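Section 5. Setting Up Your Guild Hall and Raid Nights

8 min read

Updated June 6, 2024, for the current version of Cistolden

By now you have Cistolden installed and linked to your Warkia account, and your character name shows in green at the top left. If it's still gray, go back to Section 4 and redo the link, since none of what follows will work without it. Otherwise, welcome to the fun part! A guild with a working hall feels like a completely different game, and the setup takes one evening at most.

Before you start

You need to be the guild founder or hold the Steward rank. Officers can look at the hall settings but can't save them, and the Save button doesn't gray out for them, so they find out at the end. Check your rank first by typing /rank in the Warkia chat window.

You also need 300 crowns in the guild bank. The hall charter costs that much and it has to come out of the bank. Crowns in your own purse don't count. Have everyone chip in a little, or run the Goh Marsh dailies for a few nights. They pay well and they're great practice for new groups.

5.1 Buy the charter

1. Log in to Warkia and travel to Fernthorpe. New players start there, so you should already have the waystone.

2. Go up the hill to the Registry and talk to the clerk at the left-hand desk. The right-hand desk handles pet names.

3. Choose "Guild business," then "Charter a hall."

4. Pick your region. You can move the hall later, but moving resets the furniture, and if your members are anything like ours they'll have spent a month on the furniture.

5. Confirm. The crowns leave the bank right away and the charter shows up in your mail.

6. Open the mail and click the charter once. Your guild name appears over the hall door. Go look at it! Bring people!

CAUTION: Don't delete the charter letter after you click it. Cistolden reads the hall code from the letter itself. If it's gone, you'll have to ask the clerk for a copy, and the clerk only hands out one copy per season.

5.2 Connect the hall to Cistolden

1. In Cistolden, open Guild > Hall > Add.

2. Type the hall code exactly as it's written in the letter. The code uses the letter O and never the number zero.

3. Press Connect and wait for the door icon to open. It can sit there for a bit on the first try.

4. Under Roster, press Pull. Your whole member list comes over with ranks, main characters and alts.

5. Match up the alts. Cistolden guesses from login times and gets most of them right, but two people who share a house tend to get merged into one. Click the chain icon to split them.

NOTE: The roster holds up to 148 characters, alts included. Big guilds should leave bank alts unpulled. Untick "Include storage characters" before you press Pull and they stay out of your way.

5.3 Set up ranks

Warkia gives you plain ranks with plain names, and you can rename every one of them. Please do! Ours have been through a fish phase, a cheese phase and a long stretch where every officer was some kind of goose. Members love it and it costs nothing.

1. Open Guild > Ranks and double-click a name to change it.

2. Set bank permissions for each rank. New members should be able to put things in and look around. Save withdrawals for people you've played with for a while.

3. Set the invite permission. We leave it on for everybody except brand-new recruits, and most of our best healers came in as somebody's cousin or coworker.

4. Press Save, then press Push to send the changes back to Warkia. Saving alone only changes what Cistolden shows.

CAUTION: Push overwrites whatever is in the game. If another Steward has been editing ranks inside Warkia, press Pull first and look things over.
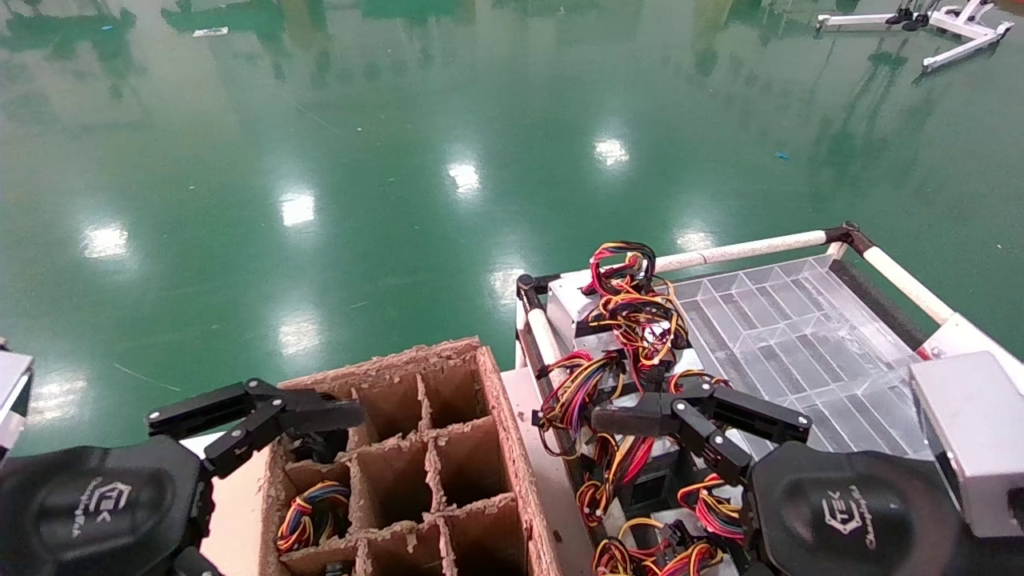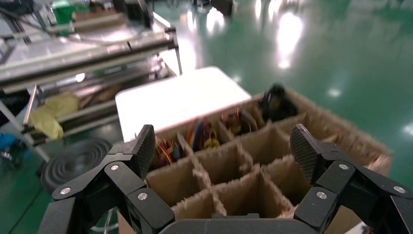

5.4 Build the raid calendar

This is where Cistolden really shines, and where guilds that have been limping along on chat messages suddenly start filling their groups.

1. Open Calendar and press New Series.

2. Choose a start time. Everyone sees it in their own time zone, so enter yours and leave the zone box alone.

3. Choose the group size. For Goh Marsh, pick 5. The larger dungeons fill in their own size when you select them from the list.

4. Add roles. Tank, healer and damage are there already, and you can type your own. "Person who knows the way" is a real role and you should use it.

5. Turn on the standby list. When somebody drops out, Cistolden messages the next person in line. They get 30 minutes to answer before it moves on.

6. Tick "Repeat" if it's a regular night, and set an end date. A series with no end date keeps going through the holidays -- in December that means a lot of lonely reminders going out to people who are at their in-laws'.

7. Press Publish. The calendar appears on the notice board inside your hall, and members can sign up by clicking it in the game. They don't need Cistolden themselves.

TIP: Publish one series and let it run for a couple of weeks before you add a second. It's tempting to fill the whole calendar (I did, the first night) and then every group ends up half full.

NOTE: Members who sign up on an alt are shown in italics. Hover over the name to see who it is.

5.5 Loot settings

Have this talk with your members before the first raid. Any of the systems below can work fine as long as people know which one they're playing under.

- Open roll. Everyone who can use an item rolls for it. Quick and cheerful, and the right choice for a new guild.

- Main first. Rolls from main characters beat rolls from alts. Needs the alt matching from 5.2 to be correct.

- Wish list. Each member marks a few items ahead of time and gets a bonus when one drops. Lists lock when the raid starts.

To pick one, go to Guild > Loot, click the system, and press Push. The change takes effect the next time the group forms. A group that's already inside a dungeon stays on the old system until it leaves.

CAUTION: Switching away from Wish list clears everybody's lists. Export them first with the arrow button if there's any chance you'll switch back.

5.6 If something isn't working

The notice board is blank. Someone has placed a rug or a banner over it. Move the item and walk out of the hall and back in.

The door icon never opens. Retype the code by hand. Pasting from the mail window brings a hidden space along with it.

Members say they aren't getting reminders. Have them type /notices on in Warkia. It's off by default, and it turns itself off again after a name change.

A member shows up as "Unknown Traveler." They've moved servers. Remove them from the roster and invite the new character.

Ranks went back to the old names. You saved without pushing. Open Guild > Ranks, where your names should still be waiting, and press Push.

When the calendar shows on the board and at least one friend has signed up, you're ready to run something. Section 6 covers voice channels and the raid timer, including the horn sound, which you can swap for your own.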